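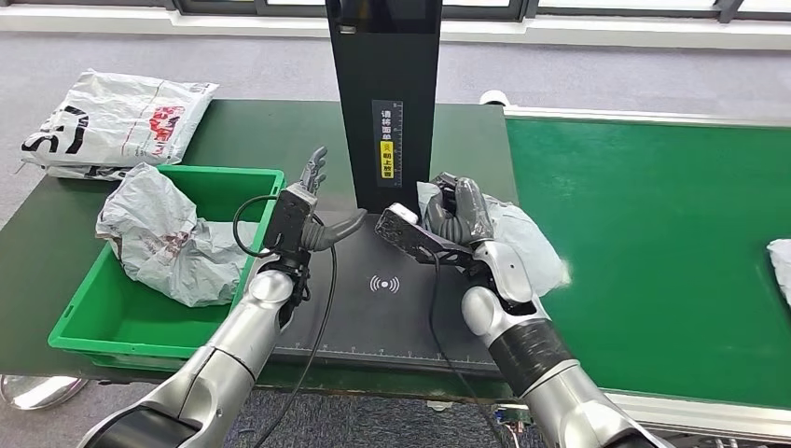

The driving test in this state does not ask a candidate to secure a load. It asks for stopping distances, the meaning of a flashing yellow arrow, and the legal following distance behind a fire truck, and then it issues a license that covers a pickup, a roof rack, and a light trailer on the same day. The gap matters most with the small items. Everyone ties down the refrigerator. What gets missed is the line with slack in it: the black cable in the photo, looping out over the rim of a crate and dropping past the table edge toward the floor, would fail any load check I have done if the table were a truck bed. A free end below the level of the deck can reach a wheel, a hinge, or the road. Load securing should be part of the basic road test, and it can be added at low cost.

## What the current rules cover

The handbook has two pages on loads. The first gives the permitted overhang at the rear and the flag that must hang from it. The second says that a load must be "properly secured" and leaves the phrase undefined. Anything with more detail is in the commercial handbook, and a person with a passenger car license has no reason to open that one.

The question bank for the written test is public. The current version has 709 questions. I sorted them by subject in February, and 18 deal with loads or towing in any form. Most of those ask for a number, such as the overhang limit or the speed limit with a trailer. None shows a strap and asks whether it is right. A candidate can miss every load question on the test and still pass with points to spare.

The usual defense is that load securing is common sense. I don't find that convincing. Strap ratings are printed as two separate values, a working load limit and a breaking strength, and the larger one is generally the one on the front of the package. A person using common sense buys on the larger number. A ratchet strap run over a sharp steel edge loses a good part of its strength, and the loss does not show until the webbing parts. A load that feels tight in the driveway may settle in the first few miles and go slack. All of this is easy to teach, and very little of it can be guessed.

## What a test item would look like

My proposal is one practical task, done in the test center lot before the road portion. The candidate gets a utility trailer or an open bed, one boxed item of moderate weight, one long item, and a bin of straps. Some of the straps are damaged. The candidate picks the straps, secures both items, stows the loose ends, and tells the examiner when the load is ready. The examiner then checks five things:

- No damaged strap was used.
- Each item is restrained forward, rearward, and sideways.
- The long item is flagged if it passes the overhang limit.
- The load does not shift under a firm push by hand.
- No strap tail, cord, or tarp corner hangs outside the bed or below the deck.

The last item is the one I would weight most heavily. It takes a few seconds to fix and it is the fault I see most often at the transfer station gate, where I worked the scale for several years. Tails get left long because the ratchet has already done its job and the driver considers the work finished. At highway speed a tail whips against the load and frays. If it is long enough, it goes under a tire, and the tire pulls on the strap with far more force than the ratchet was set to hold.

Wallska County ran something close to this as a voluntary class for trailer renters. The rental yard on Moulin Road supplied the equipment and the county supplied an instructor. The class used Maletti straps because the yard already stocked them, and any brand with a legible rating tag would have worked as well. I attended one evening session. Most of the people there had been licensed for decades. When the instructor asked for the working load limit of the strap in hand, most of them read out the breaking strength.

## The objections

The first objection is cost. A used single-axle trailer in sound condition can be had for $2,000 in this area, and it does not need to be registered if it never leaves the lot. Straps and boxes add little. The larger cost is examiner time. I timed myself on the task above and then timed a relative who had never used a ratchet, and the second figure was long enough that I accept the objection in part. A center that is already booked solid would lose appointments.

A reduced version would answer most of that. The trailer is loaded in advance with known faults, and the candidate walks around it and names them. One trailer can serve a full day of tests without being reset. The candidate doesn't show the ability to work a ratchet, but does show the ability to recognize a bad load, and I would take that over the present arrangement.

The second objection is relevance. Many new drivers will never tow. This is true, and many of them will never drive in mountains either, but the handbook has a section on runaway truck ramps. Most drivers will at some point carry a mattress, a ladder, or a Christmas tree. The mattress in particular acts as a wing. It is usually held by one line of twine and by the hand of a passenger, and neither has a rating.

The third objection is that a separate endorsement would be fairer, since only people who tow would have to take it. Astov Township's submission to the state review argued for this. I think it draws the line in the wrong place. An endorsement would be tied to the trailer, and a good share of the loose material on the shoulder comes out of pickup beds and off roof racks. The driver of a loaded pickup would remain untested.

## What I would settle for

If the practical task is refused in both forms, the written test could still be improved without new equipment. Replace half of the overhang questions with photographs of real loads and ask what is wrong with each. Require a pass on the load section by itself, as is already done with road signs. Define "properly secured" in the handbook in terms of direction and force, and print a strap tag at full size with both values marked.

The next revision of the question bank is open for comment until the end of the month. The form has a field for proposed questions, and I have sent in six.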